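Home Products Kitchen Sets Guides Spare Parts Contact

Virdale Breakfast Corner – Set-up Guide
Section 4: Laying out the countertop

Read this section after you have unpacked the set and checked it against the parts list in Section 2. You will need a clear stretch of countertop or table near a grounded wall outlet, a soft cloth, and dish soap. Do not plug anything in until you reach step 7.

4.1 Before you start

1. Wipe the surface with a damp cloth and dry it. The feet on the toaster and the rack grip poorly on crumbs or grease.

2. Peel the film from the metal parts. Check the underside of the toaster as well as the sides.

3. Wash the plate, the canister, and the storage box in warm soapy water. Rinse and let them air dry with the lids off. The canister lid is not dishwasher safe.

CAUTION: Do not put the toaster in water or rinse it under the faucet. If packing dust has fallen into the slots, turn the toaster upside down over the sink and shake it gently.

4.2 Placing the toaster

4. Set the toaster toward one end of the table. The slots must be open to the air, with no shelf or cabinet within 13 inches above them.

5. Leave a hand's width on every side. Paper towels, bread bags, and curtains must be kept well away.

6. Run the power cord to the nearest edge by the shortest path. Do not pass it under the plate or the storage box, and do not let it hang where a child can pull it.

7. Plug the toaster in. Run it once, empty, on a medium setting with a window open. A slight smell on the first run is normal and should clear in a few minutes. Unplug it and let it cool before you go on.

NOTE: If the lever will not stay down, check that the plug is fully seated. The lever does not latch without power. If it still will not latch, see Fault 71 in Section 9.

4.3 Placing the rack and the containers

8. Stand the wire rack close to the toaster. Bread goes in upright so steam can escape from both faces. Use the rack for toast you are about to eat and for slices waiting their turn. Keep the rest of the loaf wrapped.

9. Put the lidded canister on the other side of the toaster. It is meant for dry goods such as sugar, tea bags, or ground coffee. Press the lid down flat and close the latch. If you feel the lid spring back, open it, turn it halfway around, and try again.

10. Put the open storage box next to the canister. Fruit can go straight in. Leave the cover off for fruit at room temperature, and snap the clips shut when you use the box in the refrigerator.

11. Keep bananas outside the box. They bruise against the walls and make other fruit ripen faster. Rolls and buns can sit out during a meal, but put them away afterward.

12. Set the plate where you will serve, with free space around it. Food can be passed from the box and the rack to the plate without reaching across the slots.

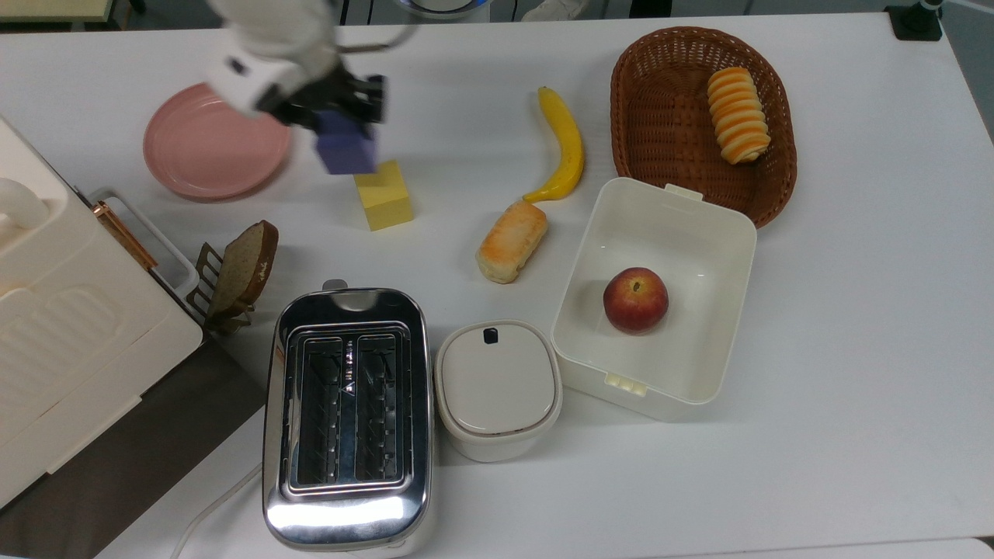
4.4 Left-handed and narrow layouts

The order in 4.3 can be reversed. Keep the canister and the box in sequence and move the rack to the far side of the toaster. On a counter less than 24 inches deep, leave out the storage box first – it is the easiest piece to keep elsewhere.

Larger appliances with hinged lids may share the table if the lid can open all the way without touching the rack. Check this by hand before you turn anything on.

4.5 Daily care

13. Unplug the toaster after use and wait until the metal is cool to the touch.

14. Wipe the steel with a dry or barely damp cloth, following the grain. Scouring pads leave marks that cannot be polished out.

15. Shake out the rack over the sink. Wash it by hand once a week and dry it right away to prevent water spots.

16. Empty and wash the storage box every few days, or sooner if fruit has gone soft.

CAUTION: Never use a knife or fork to free bread from the slots. Unplug the toaster, let it cool, and lift the bread out with wooden tongs.

NOTE: Replacement lids and clips are sold by Bovo under part number 286. The wire rack is not sold separately.

Section 5: Toasting times and settings

Start with the dial at its middle position and adjust from there. Dense brown bread takes longer than white. Frozen slices need one step higher on the dial.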